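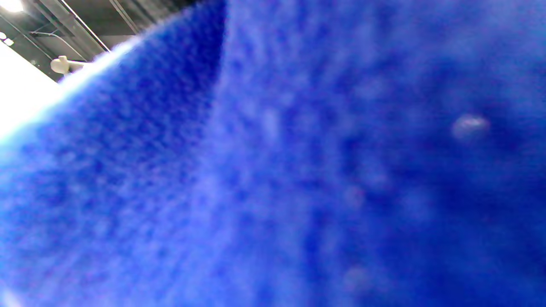
Handling near-contact views when training a policy on handheld gripper demonstrations

Our laboratory is attempting to reproduce the occlusion results reported for the Estedo method. The method learns from wrist-camera demonstrations and assigns a lower training weight to views that carry little information about position. Our difficulty lies in the final phase of a grasp on soft goods. In views such as the one at the top of this post, blue fabric takes up nearly everything, its surface is blurred, and the only background is a small wedge of ceiling in the upper left. The published rule would discard these views entirely. When we follow it, our policy approaches the fabric correctly and then hesitates before closing. When we keep them all, it closes too early. We have 75 demonstrations and record at 10 images per second. Should such views be removed, kept at full weight, or treated in some other manner?
Posted by Durnness, January 14, 2019

Longo
We would advise against removal. The weighting rule in Estedo was designed for rigid objects on a plain table, where a blurred view generally means that the tool has moved past the useful part of the approach. Cloth is a different case. A view filled with fabric gives a poor estimate of where the tool is in the room, but it is strong evidence of proximity, and the closing action depends on proximity.

Our group obtained stable behavior with the following changes:

Keep the near-contact views, but exclude them from the position loss. Apply only the gripper-width loss to them.

Supply the policy with 2 consecutive images instead of one. A single close view of a pile fabric does not indicate whether the tool is advancing or withdrawing.

Predict a sequence of 8 actions and execute the first half before predicting again. This reduced the hesitation you describe — in our case it did not remove it.

Please also check how your implementation computes the information score. Ours used edge density across the whole image. In your example the pipes and the light fixture on the ceiling would supply most of the sharp edges, although they have no bearing on the grasp. A score of that kind may rate two nearly identical fabric views quite differently, depending on how much ceiling remains in the corner. We now compute the score on the central region only. The fold in your fabric would still fall partly within it, and a fold is something a grasp policy can reasonably use.

Kaltitura
Record more demonstrations. We had the same problem and it went away with more data. Also lock the exposure if your camera permits it; the glare on the left side of that view will shift the color of everything else.

Durnness
Thank you both. Our score was indeed computed over the whole image. We will restrict it to the center and separate the two losses before collecting anything further. Exposure was set to automatic for all sessions, and the existing recordings cannot be corrected in that respect.

Longo
Please change the score and the losses in separate runs if time allows. We changed both at once in June and were unable to say afterward which of them had produced the improvement.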